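Shared workroom

A shared workroom is a large indoor space in which several people carry out separate tasks at the same time, using common furniture, power and storage. Such rooms are found in colleges, design firms, repair shops and converted industrial buildings. They differ from the open-plan office mainly in that desks are not assigned and part of the floor is kept for equipment or for work too bulky for a desk.

Layout

Most shared workrooms are arranged around the walls. Long desks are placed against one or more sides, and freestanding tables are set further in, where they can be reached from several directions. The middle is usually left for circulation. In buildings of more than one story the stairs may open directly into the room, in which case the area at their foot serves as a meeting point and is commonly used for notices, shelving and coats.

The planning guide issued by Grudport, a furniture supplier, recommends a clear passage of 72 inches between facing rows of desks. Older rooms seldom meet this figure.

Furniture

Tables are generally plain and light in color. Office chairs are moved freely between stations, and most rooms own more chairs than are in use at any one time. Open shelving is preferred to closed cabinets for small items that change hands often. Personal bags are kept on the floor, on laps or under tables, as lockers are uncommon outside larger sites.
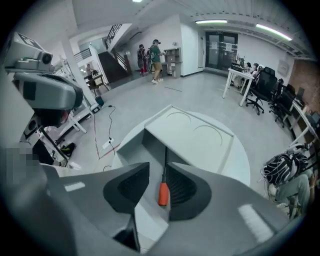 A shared workroom with tables, office chairs and a long desk along a brick wall. A staircase with a black railing is at the center back.

Power and cabling

Fixed wall outlets rarely match the positions of the tables, and power strips laid on the floor are the usual remedy. Cables that cross a walking route are normally taped down or covered. The Trarusby workroom, which opened in November with 213 square meters of floor, was fitted with ceiling drops at the request of its first manager, Aivar Toom. Two of the drops were later removed to make way for lighting.

Use and upkeep

House rules vary. Common provisions cover noise, food, the return of borrowed tools and the clearing of tables at the end of the day. Priit Mockus, in a survey of three workrooms, found that shelving near the entrance filled fastest and was the least often sorted.

See also: Open-plan office; Studio; Workbench

Last revised 2026-04-25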